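## 4. 试用 Clukari 手持夹爪套件

### 4.1 为什么挑了这一套

先交代一下背景。前面三节讲的都是台式机械臂上的采集方案，数据干净，可是贵，搬起来也要命。写到这里我自己都有点烦了，所以这一节换个轻松点的对象：Parkmont 出的 Clukari 套件，一个拿在手里就能用的夹爪，配一套回放和标注软件（软件叫 Plametti，名字我到现在还会拼错）。它的卖点很直白：人拿着夹爪干活，夹爪把动作记下来，之后再交给机器人去学。

我最早对这类产品是有偏见的。手持设备嘛，总觉得记录下来的轨迹抖得厉害，人的手腕又爱做各种机器人做不出来的小动作。后来 Ifans 那边的同行把他们的数据拿给我看，曲线比我预想的平滑得多，我就厚着脸皮去申请了一套试用机，二月份到手，一直用到写这篇文章为止。

套件里的东西不多：夹爪主体、一块备用电池、两副替换的指垫，还有一本薄得可怜的说明书。说明书里标定那一章我读了三遍才读懂，原因是它把“零位”和“闭合位”混着用，中文版尤其乱。建议拿到手的朋友直接看 Plametti 软件里的向导，按着走一遍就行，比说明书清楚多了！

### 4.2 任务怎么定的

我没有照搬常见的方块堆叠。方块太听话了，六个面都平，夹哪儿都差不多，测不出夹爪的脾气。这次选的是细长木棍：夹住一根，让它保持竖直，再移到指定的位置放下。听着简单，做起来相当考验人。木棍细，接触面小，夹偏一点就开始转；夹得太低，上半截又会晃。对策略学习来说，这里面有不少值得学的东西，比如什么时候该先靠近再收紧，什么时候该松一点重新来。

地点我也故意没放在实验室。家里的房间有家具、有杂物、有挂在墙上的各种东西，光照也跟实验室两码事，模型将来总是要面对这些的。图 4 是夹持阶段的一个瞬间，夹爪张开的两根黑色指臂和中间那根竖着的木棍都能看清楚，旁边还立着另一根，抓取的时候最怕碰到的就是这种邻居。

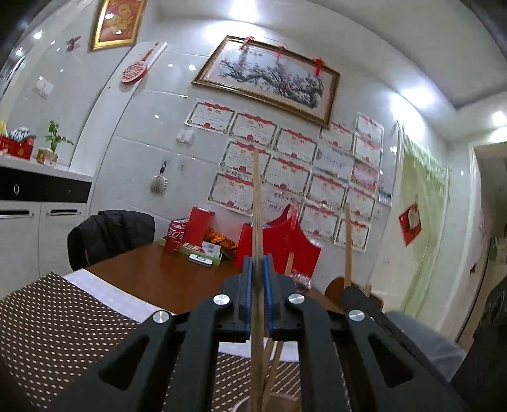
Tania Karunaratne 读完初稿后提了个很不客气的意见：你说木棍难夹，可你测的到底是夹爪难用，还是你自己手生？她建议把熟练过程单独拿出来看，前面练手的那一段不要混进总成绩里，不然读者没法判断这套东西值不值得买。

这话我没法反驳，回去就改了统计办法。正式采集一共留下 254 段示范，练手的全部剔除，另外放在附录里，有兴趣的朋友可以自己去翻。顺便说一句，附录里那些失败的片段其实蛮有意思的，我有一次松手太急，木棍弹出去，人追着跑，轨迹画出来像一团毛线。

**图 4** Clukari 手持夹爪在居家环境中夹持竖直木棍。

### 4.3 用下来的感受

先说好的。指臂的开合手感很顺，扣下去的力和指尖的反应对得上，练一会儿就不太需要盯着看了。这点对采集效率影响特别大，我以前用过的一款样机每次收紧都会顿一下，录到后面手指是酸的，心也是烦的。Clukari 的把手我握着也舒服，长时间干活没有磨手的感觉（我的手偏大，手小的同事说略粗，大家自己掂量）。

指垫比我预期的耐用。我给自己定的规矩是每 41 段检查一次，看表面有没有起毛，有没有移位，整个正式采集过程中没有换过。备用的两副还原封不动地躺在盒子里，算是省了一笔。

再说不好的，主要有两处。一是重量分布，重心偏前，夹爪朝下的时候没什么感觉，一旦要横着伸出去，手腕马上就知道了。我后来的办法是把胳膊肘贴着身体，牺牲一点活动范围，换来稳一些的轨迹。二是软件的导出。Plametti 一次最多打包 100 段，超过了既不报错也不提示，后面的直接丢在本地队列里。我第一次导出时完全没发现，训练脚本跑起来才觉得数据怎么少了一大截，白白耽误一个晚上。给 Parkmont 的客服写了信，对方承认是界面没做好，答应下个版本加提示。希望他们说话算话。

还有一个小毛病，称不上缺陷：开机自检的提示音太响，在家里深夜采集会吓到人，而且设置里关不掉。我用胶布把发声孔贴上了，土办法，管用。

### 4.4 数据质量

数据处理的流程和 3.2 节一致，这里只讲不同的地方。手持采集没有固定基座，所以每一段的起始姿态都要重新对齐。我一开始偷懒，用首帧直接当参考，得到的轨迹整体是歪的；后来改成取开头静止的一小段做平均，情况就好多了。建议录制的时候先拿稳，停一停再动，这个习惯养成之后，后期能省很多力气。

开合宽度这一路信号是我最满意的。木棍细，夹住和没夹住之间的差别很小，换成噪声大一点的传感器基本就糊在一起了，Clukari 给出的曲线上还是能看到清楚的台阶。标注员靠这个台阶就能切分“靠近”“夹紧”“移动”“松开”四个阶段，很少需要回头翻视频。

位姿这一路就要打点折扣。大面积光滑的墙面附近偶尔会跳一下，我猜和反光有关，但没有做对照，不敢下结论。这种跳变我统一用插值补上，补过的片段在数据表里都做了标记，做训练时可以选择去掉。

### 4.5 值不值得买

如果你手上已经有一套成熟的遥操作设备，数据也够用，我觉得不用急着换。如果和我一样，想在普通人家里采点真实的东西，又不想扛着机械臂上楼，那这套确实可以考虑，前提是你能忍受它的导出功能，并且愿意花时间练手。下一节会用这批示范训练抓取策略，和第 3 节的台式数据放在一起比较，训练参数见表 5。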